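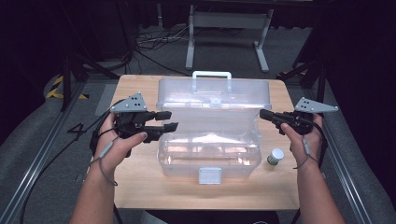

A reader wrote to us in the spring to ask when she could stop putting away the leftovers. She has a dishwasher, a robot vacuum and a thermostat that knows when she goes to bed, and she still spends her evenings matching lids to boxes. Why is that the part no machine will take?

I loved the question, and I've been chasing it since. The short answer is that a storage box is hard. Take a clear one with a latch on the front and a carrying handle on top. A person glances at it and knows where the lid ends and the box begins. A computer looking through the same plastic sees wood grain, because the table shows right through the walls, plus a bright streak wherever the ridges catch the light. Then the latch has to be pulled with one finger while something else holds the box still, or the whole thing slides away from you. Try it one-handed tonight!

The people at Stovik have been working on exactly this sort of chore, and their approach is wonderfully low-tech. They teach with hands. Somebody holds a gripper in each fist, two stiff black fingers on each, and does the job with those instead of with their own thumbs. A dotted plate on top lets the computer follow where each gripper goes. Do that enough times and a program can start to pick up the pattern.

Enough times is a lot, though. Stovik's set for boxes and jars passed 2000 rounds last November, and the team thinks of it as a beginning. I tried a few rounds myself and was terrible. You lose your sense of touch almost completely, and you notice how much of opening a box is feel: the little give before the latch lets go, the lid that's stuck at one corner. After 14 tries I'd stopped knocking things over. I was absurdly proud.

So can the machines do it yet? Sometimes, and it's a thrill when they do. At Reltton, where the shop floor runs on small bins, an arm trained this way opened 111 lids in one shift, all of them on the same model of bin. Swap in a bin from another maker and it pawed at the corner until a worker stepped in. Tsikata, a smaller outfit, has gone after kitchens first and will tell you cheerfully that folding a dish towel still beats them most days.

I'd bet on the shop floor getting there well before the kitchen. Bins come in a few sizes and stay where they're put. My own cupboard holds boxes from four brands and at least one lid that fits none of them.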